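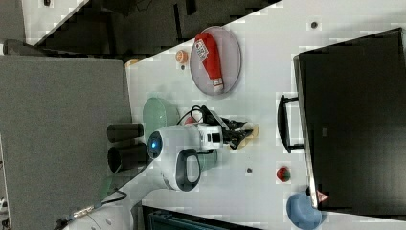
How I clear and reset the play food table

I've been running the pretend kitchen corner at Brembridge since August, and I must have tidied that table a hundred different ways before I found one I could stick with. It takes me 15 minutes now, 11 if I'm in a mood and the radio is on.

What you need: one big bowl or colander, a couple of small bowls, a damp cloth, a dry cloth and a shallow bin with a lid. Mine came from Grodard and the lid still snaps shut, so I'm happy.

Step 1. Pull out anything that doesn't belong. Crayons, hair ties, half a real cracker (always a cracker). Real food goes straight in the trash before you touch the pretend stuff.

Step 2. Sort by size. I used to sort by food group, with dairy and everything, and it fell apart in a day. Big pieces first, then fruit, then the tiny bits that roll away.
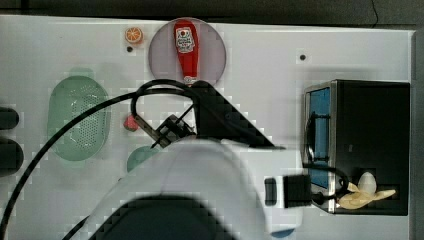 Step 3. Pick your "sorting home" and leave it in one spot the whole time. I like something wide and low, so I can drop things in without looking. The pale green oval colander is my favorite for this, plus any crumbs fall right through the little holes when you give it a shake! Long pieces are more of a pain. I lay the ketchup bottle across a plate until the end, because if it goes in the bin first everything else ends up stacked on top of it at a silly angle.

Step 4. Wash. Warm water, a drop of dish soap, a quick swish, then out onto a towel. Don't soak anything with a paper label - I lost a very nice mustard that way. Brian Swai runs his through the top rack of the dishwasher and swears it's fine, but I'm too chicken to try it.

Step 5. Wipe the table while the pieces dry. Damp cloth first, then the dry one. If your top has any little holes in it, go over those with a cotton swab.

Step 6. Set out a small starter spread and put the rest away. A plate, a bowl, a cup and 3 foods is plenty. We own close to everything Astara ever made in plastic fruit, and when it was all out at once the kids mostly just dumped it on the floor.

I do the full wash every other week and skip step 4 in between.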